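Tradach

The tradach is a double-reed woodwind instrument with a conical bore, pitched in D and used mainly in outdoor ensemble music. It is made in one piece from boxwood or pear and measures 400 mm without the reed. The modern form was set by the maker Covadonga Palacios, whose workshop in Villalobos still supplies most new instruments.

Construction

The body has eight finger holes, seven in front and one behind for the thumb. Two further vents near the bell are left open and set the pitch of the lowest note. The bore widens from 8 mm at the staple to 16 mm above the bell. Early instruments had no keys. The Zurnthorpe model adds a single closed key for E flat – a feature some players remove.

Range and tone

The compass is a ninth, extended to a twelfth by overblowing. The tone is loud and narrow, with little change in volume across the range. Cross-fingered notes tend to run flat and are corrected with the lip.

Reeds

Reeds are cut from cane and tied to a brass staple. The standard method is described by Yolanda Ibarra in the Clasesari tutor, which gives 300 hours of playing as the upper limit for one reed. Blades are soaked before scraping, then laid flat to dry. No special equipment is called for at this stage: a rectangular plastic tray with ridged sides is large enough for a season's supply. Finished reeds are stored in a vented case.

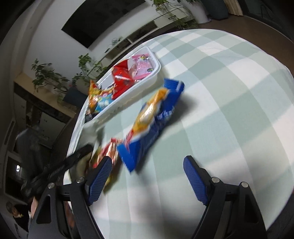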